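List: Karam House residents
Date: 23 September 2022
Subject: Re: hair dryers in the second floor bathroom

> Can we agree on what to do with the dryers? Two of them are living
> on the shelf by the sink and the cords hang down into everything.
> I don't mind them being there but I would like to be able to reach
> the soap. Also, is the small black one anybody's?

The small black one came with the things from the Vatden apartment. I don't use it, so it can be the shared one. It's compact enough for the basket under the shelf as long as the cord is put away. I go around the handle, starting just below the head. 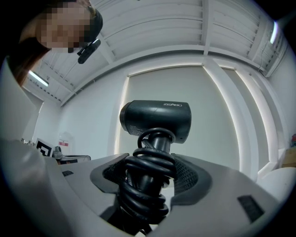 Black dryer, cord wound around the handle.

Two requests. Leave the first turn a little slack where the cord comes out of the handle - the old Prelus dryer split at that spot last December and we had to throw it out. And let it cool before it goes in the basket.

The other dryer belongs to room 338, I think. If it's yours, please take it back to your room this weekend. I'll put a hook inside the cabinet door for anyone who would sooner hang theirs up.

The soap has been moved to the left side of the sink.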